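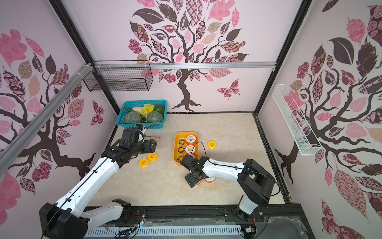
January 14, 2025

Notes from the open day at Lasusthorpe, written the same evening so I do not forget.

We opened the room at ten and the first group came already before that. Most visitors went first to the two-arm cell, and they stayed there longer than we planned. The sorting task was a good choice for the demonstration, people understand tape rolls and bearings without any explanation from us. Children asked mostly about the melons.

Questions I could not answer well:
- What is the heaviest thing the arms can lift? I must look in the Ramodel manual.
- How many recorded runs do we have? I said 1,000, but the log on the Lulora machine shows 2,803. Correct this on the poster.

The Dlamini people stayed until the end and want to come again in June, with four of their technicians. I promised to send them the task list.

For the next time: put the rope one step further back. Visitors lean in, and then I have to stop the arms - this happened too often. Also, the talk should be shorter. The small circuit board near the left base needs a cover before we have guests again.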